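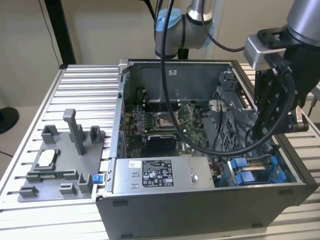
Can a home-built robot cell put a desktop computer back together? Parts of the job, given a patient owner and a part that always starts in the same spot, and I would be wary of anyone who promises more.

The cell is called Vullis, and it lives in a shared workshop in Uster. It has 2 arms and a bench of slotted aluminum, and its builders have given it a task most of us could do over lunch: put the processor in the socket, then the memory in its slot. They have been at it since March. The pitch, as printed on the workshop door, is "repair without hands." I have read a lot of doors like that. The first industrial arm I ever wrote up was going to empty the factory by spring, and the factory still has a parking problem.

Attempts are logged in batches of 200. When I asked how many of the last batch had gone through with no one touching anything, I was shown the best 8 on a laptop. They were lovely. I asked again and got coffee.

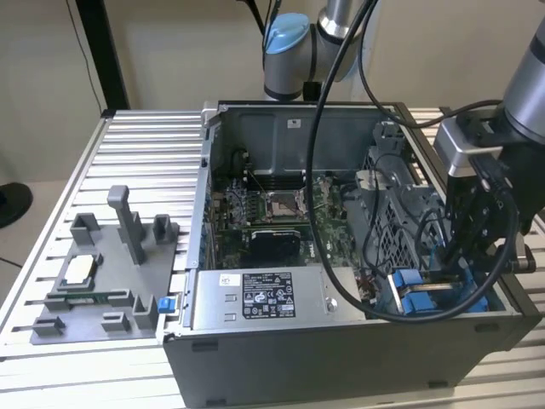 My quarrel is with the word "repair." A repair shop gets machines that are dusty, bent, missing screws and never the same twice. Vullis gets a Dell with the side panel off, and the chip and the green memory board wait beside it in a gray 3D-printed fixture, each in its own place. Somebody had to draw that fixture, print it and load it. Karam, the software that runs the arms, knows where to reach because a person settled the matter beforehand. Move to another model of computer and much of that work starts over.

I'd still go back. The gripper is better than I expected for a hobby budget, and the plans are due to be shared through Grostimberg, the workshop's parts library, where other people can find out what breaks. I'd like to see the other 192 attempts first.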